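Frequently Asked Questions - Trulbridge Cider and Perry

General

What is the difference between cider and perry?
Cider is fermented apple juice. Perry is fermented pear juice. Both are made without boiling and without malt, so neither is a beer, although both are often sold next to beer. Pear juice contains sorbitol, a sugar that yeast cannot ferment. A perry therefore keeps some sweetness even when fermentation has finished.

Do you use concentrate?
No. All Trulbridge products are made from juice pressed at our own site. The pressing season opens in September and closes when the last of the late bittersweet apples are in, usually November.

What do "dry," "medium" and "sweet" mean on your labels?
The terms refer to residual sugar measured at packaging. They do not refer to acidity or tannin. A dry cider with low acid may taste softer than a medium cider with high acid. If you are new to the range, start with the medium.

Why is my bottle cloudy?
Bottle-conditioned products contain live yeast, which settles during storage and mixes back in when the bottle is moved. Stand the bottle upright overnight and pour slowly, leaving the last half inch behind. The sediment is safe to drink. Filtered products should be clear; if one is not, contact us with the lot number.

Products

What is Gremus?
Gremus is our single-variety perry. It is fermented in steel, held on the yeast over winter and bottled in spring. It is not pasteurized.

What is Congate?
Congate is our year-round cider, a blend of sharp and bittersweet apples. It is filtered and lightly carbonated. It is sold in bottles and on draft.

Is Kikuchi a cider or a fruit wine?
Kikuchi is a cider made mostly from dessert apples, with a higher starting sugar than Congate. Some states tax it as wine because of its alcohol content. This affects where stores may place it on the shelf but has no bearing on how it is made.

Are the products gluten free?
The ingredients contain no wheat, barley or rye. We do not handle grain on site. We have not applied for third-party certification, so the labels carry no gluten-free mark.

Are they vegan?
Yes. We do not use gelatin, isinglass or honey.

Storage and serving

How long will an unopened bottle keep?
Filtered products are best within 2 years of the packaging date. Bottle-conditioned products may be kept longer, but the flavor will change: fruit notes fade, and tannin softens. Store upright, away from light, at a steady temperature. A closet floor is better than the top of a refrigerator.

How long will an opened bottle keep?
Two days in the refrigerator with a tight stopper. After that the carbonation is mostly gone and the aroma begins to flatten.

What temperature should I serve it at?
Congate should be served cold. Gremus and Kikuchi show more aroma if taken out of the refrigerator 20 minutes before pouring - longer if your refrigerator runs very cold.

Which glass should I use?
A plain wine glass works for all products. Ceramic mugs are traditional in some regions and hold temperature well, but they hide the color and make it hard to see sediment while pouring. Rinse any vessel with clean water before use. Detergent residue breaks down the bubbles.

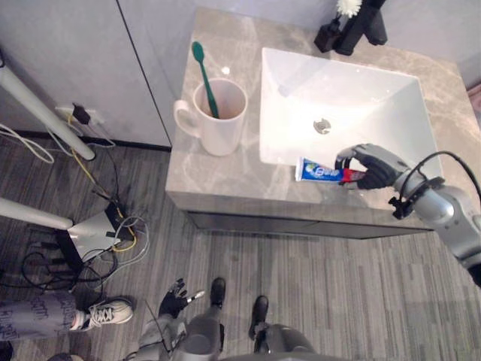 White ceramic mug on a marble-patterned countertop.

Can I cook with it?
Yes. Use a dry product for sauces, as sugar concentrates when the liquid is reduced. Do not reduce Gremus by more than half.

Orders and returns

What is the minimum order?
Six bottles, in any mix. Draft kegs are sold to licensed accounts only.

Do you ship to my state?
Shipping rules differ by state and change often. Enter your ZIP code at checkout for the current answer. An adult aged 21 or over must sign for the package. We cannot release a package to a minor or leave it at the door.

My bottle foamed over when I opened it. Can I get a refund?
Chill the next bottle fully and leave it to stand before opening. If it foams again, keep the cap and send us the lot number. Lot 608 of Gremus was packaged with more carbonation than intended, and bottles from that lot will be replaced on request - no receipt is needed.

Where is the lot number?
On the back label, lower left, below the alcohol statement. On kegs it is printed on the collar.

Who do I contact about a wholesale account?
Write to Shamim Magsi through the trade form. Include your license number and delivery address.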